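Section 4: Setting up your Truvivstead proofing cabinet

I wrote this part of the guide after my third winter of baking with the cabinet, so it's the long version. If you just want bread tonight, do steps 1 through 5 and come back for the rest later.

1. Pick a level spot away from the oven and out of direct sun. Leave a hand's width behind the back panel so the vent can breathe.

2. Slide the drip tray in with the lip facing you. It will go in backwards too, but then the door won't close all the way (ask me how I found out!).

3. Fill the water cup to the line with plain tap water.

4. Plug in, hold the Mode button until it beeps twice, and let the cabinet run empty for 20 minutes. A faint warm-plastic smell on the first run is fine.

5. Set the temperature with the arrow keys. I keep mine at 35 for yeasted dough and drop it a good bit lower for sourdough.

Note: The cabinet always starts up in Celsius. To switch, press both arrows together. The top setting is 49, which I only use for yogurt.
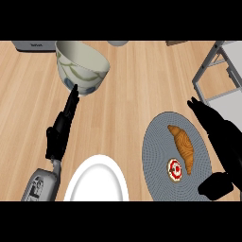

6. Mix your dough and let it rest a few minutes before it goes in. Cover it loosely -- a damp towel or a plate both work -- and leave some room over it, because a lively dough will climb right up and glue itself to the rack.

7. Close the door and leave it closed. I know. I peek too, and every peek costs you heat.

Caution: Don't pour cold water into the cup while the heater is on. Turn the cabinet off, wait for the light to go out, then refill.

Caution: Lift the rack out with both hands. The back corners are sharper than they look.

If the display shows E2, the door sensor isn't lined up. Open the door, wipe the little square on the frame, and close it again. Randi Bakke sent me that fix and it has worked every time I've needed it. If E2 keeps coming back, write to the parts desk in Moltcombe and ask for latch kit 757. The screws come in the bag, but you'll need your own small Phillips screwdriver.

Cleaning the water cup is in Section 5.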